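# Cat Wakes Sleeping Family as Smoke Fills the Hallway

A gray tabby named Biscuit is getting a whole lot of tuna this week, and she has earned every bite! The eight-year-old cat woke her owner in the middle of the night at their home in Skiltby, just as smoke from a laundry closet was starting to work its way toward the bedrooms. Everyone got out, and everyone is fine, including the rabbit.

Valeriano Escobar has lived with Biscuit since she was a kitten small enough to sleep in his shoe. She's never been what you would call a morning cat. Most days she has to be coaxed off the couch with a rattling bag of treats, and she has been known to sleep straight through thunderstorms, birthday parties and one visit from a very loud plumber. So when she landed on his chest at ten past three and started yowling in his ear, he knew something was off.

"I pushed her away twice," Escobar said. "The third time she bit my hand. Not hard, but she meant it. I sat up to tell her off and that's when I smelled it."

He opened the bedroom door and found a thin gray haze hanging under the ceiling light. Biscuit shot past him, ran to his daughters' room and started scratching at the bottom of the door (the marks are still there, and the family says they have no plans to paint over them). Escobar got both girls up, grabbed his coat and the rabbit's carrier, and the whole household went out the back door and into the yard in their pajamas.

Firefighters reached the house five minutes after the call came in. They traced the smoke to an old extension cord behind the dryer, which had overheated and set fire to a pile of towels. The flames never got past the closet. The walls inside will need to be replaced, along with the dryer, the towels and a winter coat that one of the girls says she never liked anyway.

The smoke alarm in the hallway hadn't made a sound. Its battery had gone flat some time over the summer, and Escobar remembers taking it down in August, meaning to buy a new one and putting it back up without. He has since bought four alarms. There's now one in every bedroom and one right next to the laundry closet, and he tests them on the first of each month with Biscuit watching from the top of the bookcase, looking deeply unimpressed.
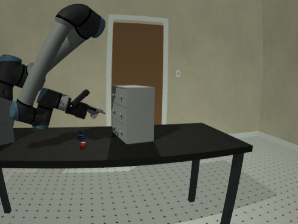
Over on the Finness side of town, Howells wrote in to say that a cat had done very much the same thing for his family years ago, and that he still gets a lump in his throat talking about it. His was a big orange tom who hated being picked up, and who ran up and down the stairs howling until somebody came down and found a pan smoking on the stove. He added that he hopes Biscuit gets the good chair from now on, the one by the window, and that no one asks her to move.

She does have the good chair. She has the good chair, a new blanket and a heated pad that arrived from a cousin who lives two states away. When the story got around the neighborhood, people began leaving things on the porch: cans of tuna, feather toys, a hand-knitted mouse with button eyes. One little boy drew a picture of Biscuit wearing a firefighter's helmet, and it's now on the refrigerator, held up by all the best magnets.

Then came the internet. Escobar's older daughter posted a short thank-you to the fire crew with a few lines about what the cat had done, thinking her friends might like it. By the next evening it had 3852 likes and 113 comments, a lot of them from people with stories of their own. There was a beagle who barked at a gas leak, a parrot who shouted the name of the family's toddler when he got out the front gate, and a very old cat who sat down beside her owner one afternoon and refused to leave until he went to see his doctor. The girls have been reading them out loud at dinner, and they aren't even close to getting through them all.

What makes a cat do this? It's a fair question, and pet lovers will happily argue about it until the coffee runs out. Cats have a far better sense of smell than we do, and they notice small changes in a house that people walk right past. Biscuit often naps on the shelf just outside the laundry closet, where it stays warm, so she may well have picked up the trouble long before it reached the bedrooms. Whether she was raising the alarm or just complaining that her favorite spot had turned nasty is something only she knows. Escobar has his own view.

"She went to the girls' door," he said. "She could have gone straight out the cat flap. It was right there. She went to the girls first."

A vet looked her over the following morning and found her lungs clear and her weight a little on the high side. The diet that was suggested has been put off for a while.

The family is also raising money for Gritlow, the little animal shelter where Biscuit came from. She was one of a litter found under a garden shed, and she was the last one to be picked, mostly because she hid behind the water bowl whenever visitors came in. A bake sale at the girls' school brought in $400, enough to cover new bedding for the cat room and a good supply of kitten food. The lemon bars went first. A second sale is being planned, and the younger daughter wants to bring Biscuit along as the guest of honor, though her father thinks the star of the show would rather stay home.

The shelter has several cats waiting for homes right now, among them a pair of black-and-white sisters who have to be adopted together and a shy gray male who likes to sit behind the water bowl. The Escobars went in to drop off the money and stayed for more than an hour. The girls asked about the gray one twice on the drive home, and their father has said he'll think about it.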